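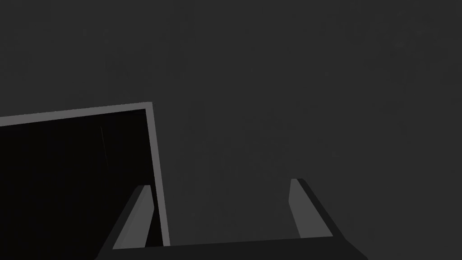
Fig. 1. Dark grey against black, with a light grey rim at the left. Computer rendering.

Drawing and Observation, Part 2
Handout: Tonal value and the work of edges
Prepared by Barbara Dudek, evening course, Vustmont

1. What we mean by value

Value is the lightness or darkness of a surface. It is a separate matter from colour. A red apple and a green pear can have the same value, and if you draw them with one pencil they will come out as the same grey. Many beginners feel cheated at this moment. They see two very different fruits and the paper shows them two similar ones.

In the first part of the course we worked almost only with line. Line is a convention. When you draw a line around a cup, you put on the paper something which the cup does not have. The cup has only places where one value stops and another one starts. From now on we look for these places, and we use line only to find our position on the sheet.

Please bring the following: one HB pencil, one 4B pencil, a stick of compressed charcoal, a kneadable eraser and a piece of cotton cloth. Paper should have a little tooth. I use Prerkeck cartridge paper but any similar paper is good. Very smooth paper refuses the charcoal and you will be tired after ten minutes.

2. The value scale

Draw a long strip and divide it into nine boxes. The first box stays white. The last box is as black as your charcoal can make it. Then fill the middle box, number five, and after it the boxes between. Do not go from left to right. If you do it in that order, you arrive at black too early and the last three boxes are all the same.

Look at the finished strip with half-closed eyes. The steps should seem equal. Usually they are not, and the mistake is nearly always at the dark end, where boxes seven, eight and nine melt together. Our eyes are good at separating light greys in normal room light, and students also press too hard too soon. Lift some charcoal from box seven with the eraser and look again.

Keep this strip. You will hold it against your subject many times.

3. Three kinds of edge

Hard edge. Two values meet suddenly. The rim of a plate against a dark cloth is a hard edge. The eye goes there first, so be careful how many you give it.

Soft edge. One value passes slowly into another, as on the side of an egg. To draw it you need several values side by side and some patience. Please do not rub with the finger! The skin leaves grease on the paper and later the charcoal will not sit on it. Use the cloth.

Lost edge. Two things have the same value and the border between them disappears. A black coat in front of a dark door has lost edges on the shadow side. Beginners are afraid of lost edges and put a line there to help the viewer. The viewer does not need this help. If the hat and the shoulder are clear, he or she will complete the back of the coat without noticing.

A thin light strip between two dark areas is a special case. It can be very narrow and still separate them completely. Think of the metal frame of a window at night, or the white collar between a black jacket and a dark beard. In charcoal it is best to leave the paper free for such a strip from the beginning. In pencil you can lift it afterwards with the corner of the eraser, but it will never be so clean.

4. Large dark areas

A large area of one dark value is more difficult than it seems. Three problems return every year.

The first is uneven pressure. The hand is stronger in the middle of its movement and weaker at the ends, and this gives stripes. Turn the sheet and cover the area a second time in the other direction.

The second is the wish to add something. An empty dark area makes people nervous, and they begin to put texture in it. Wait. First finish the rest of the drawing and then decide. Henryk Walczak, who taught this course before me, used to cover the empty part of a student's drawing with his notebook and ask if the drawing was better now. In most cases it was worse – the dark area was holding everything else in its place.

The third is depth. A flat grey does not tell us if it is near or far, if it is standing or lying. Only the things around it can say this: a shadow, a corner, an object that rests on it. If you want the viewer to read your grey as a table, you must give at least one of these signs.

5. Exercise in class

Set up two dark objects and one light one on a dark cloth, with one lamp from the side. Close the curtains. Sit for two minutes and do nothing. Your eyes need this time.

Then draw for half an hour under these rules:
– only three values in total, including the white of the paper
– no outlines
– at least one lost edge

With three values you must make decisions. The handle of a jug may belong half to the dark group and half to the middle one. Choose, and do not correct it later. When the time is over, we put all drawings on the floor and look at them from the stairs. From there you cannot see the details, only the big shapes.

6. Homework

Make the nine-step strip again, this time in 4B pencil. Compare it with the charcoal one and write under it where the pencil stops. Graphite shines when it is thick, and from some angles the darkest box will look lighter than its neighbour.

After this, choose a corner of your home in the evening with one lamp on. Make six small drawings, each not larger than a playing card, three values only. Move your chair a little between them.

Casimiro Campos has kindly offered to lend his folder of tonal studies again. It will be on the shelf by the sink. Please have clean hands when you open it, and put the tissue sheets back between the pages.

Next time we continue with reflected light, and everybody should bring one white egg, boiled.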